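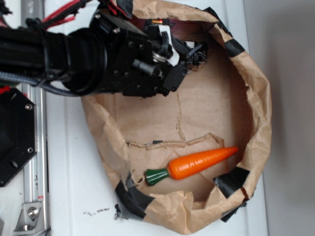

Elogio moderado de la bolsa de papel

Llevo años oyendo que la bolsa de papel va a salvarnos, y en todo ese tiempo no he conseguido que una sola llegue entera a mi tercer piso. Se rinden en el rellano del segundo, con una discreción admirable, y dejan caer las naranjas de una en una para que las oiga el vecindario.

A pesar de eso las guardo. Las guardo dobladas dentro de otra bolsa de papel, como hacía mi madre con las de plástico, y cuando el montón ya no cabe entre la nevera y la pared me pongo a buscarles oficio. El más socorrido es el de cesto. Se abre la bolsa, se enrolla el borde hacia fuera tres o cuatro veces y queda un recipiente bajo, ancho, con más arrugas que un juez jubilado, donde se puede dejar cualquier cosa que no pese. Una zanahoria de juguete, por ejemplo. Las zanahorias de juguete tienen todas las virtudes que les faltan a las otras: no sueltan tierra, no se ablandan en el cajón de abajo y no le recuerdan a uno que el mes pasado se propuso cenar crema de verduras.

Luego está la cinta. Nadie que haya empezado a poner cinta negra en el borde de una bolsa ha sabido parar a tiempo. Un trozo para sujetar el doblez que se levanta, otro enfrente para que no tire, otro por dentro, y al final la bolsa lleva encima más adhesivo que papel y hemos fabricado, con muchísima conciencia ecológica, un objeto que ningún contenedor quiere. El azul lo rechaza por la cinta y el amarillo por el papel. He llegado a pasearlo de uno a otro a las once de la noche, en zapatillas.

Podría haber comprado un cesto. En Nusberg los hay de todos los tamaños, y una tienda de menaje llamada Tokarz vende uno por 22 euros que, según la etiqueta, «reproduce la textura del papel kraft arrugado». Lo tuve en las manos. Es de una fibra rígida, se lava con un paño y finge estar hecho con una bolsa vieja. Me pareció de una honradez parecida a la de los vaqueros que se venden ya rotos. La versión auténtica se rompe sola y gratis: basta con arrastrarla un poco para que el fondo se abra en una línea torcida, con esas hilachas claras que asoman en los bordes del desgarrón, y uno pueda presumir de desgaste legítimo.

También leí el catálogo de Dangate, que dedica 6 páginas al almacenaje infantil. Todo va en cubos idénticos, con una etiqueta delante: frutas, verduras, animales de granja. Me gustaría conocer al niño que devuelve la zanahoria al cubo de las verduras. En las casas que yo frecuento las zanahorias de juguete viven dentro de los zapatos, debajo del sofá y, una temporada larga, en el cajón de los cubiertos, donde acabaron adquiriendo derechos. Que una termine en una bolsa abierta, a la vista, me parece ya un éxito del orden doméstico que no conviene estropear con rótulos.

Mi defensa de la bolsa, como se ve, no es la de los folletos. En el supermercado Cundard la cobran y además la imprimen con un texto que me felicita por haberla elegido, cosa que me incomoda, porque la elegí por haberme olvidado la de tela en casa, junto a las otras 11 de tela que también me olvido. No me siento mejor persona al salir. Me siento alguien que tiene dos minutos para llegar al portal antes de que ceda el fondo.

Lo que le agradezco es que no aspire a durar. Un cesto bueno exige que lo pongas en un sitio, que el sitio combine con él y que dentro haya cosas dignas. La bolsa enrollada admite lo que le echen, se deja mover con el pie y, cuando ya no da más de sí, se cambia por otra del montón, que para eso está. Hoy mismo he sacado la siguiente. Le he doblado el borde, la he puesto en el suelo del pasillo y he ido a buscar la cinta.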